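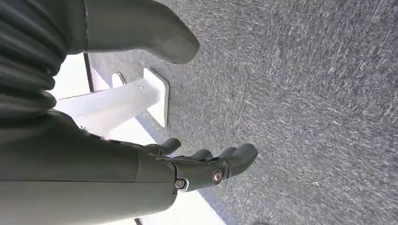

Young-sook Hong wrote that she vacuums her gray carpet every evening and the dust still comes back, and she asked if the carpet is simply too old to clean. The room is 20 square meters, she added, and the shop Beaudoin wants 2000 to put a new one.

Dekix
I don't think it is too old. Vacuum slowly, two times in one direction and two times across. Please check also the filter. Mine was full since December and I did not know it. After I washed it, the carpet looked much better the same day.

Drudness
buy hard floor, finished

Bider
I would try a rented carpet washer before paying the shop. Use little water and open the windows. My carpet needed 14 hours until I could walk on it with socks. Small plastic things should be lifted from the floor first, and put back only when all is dry.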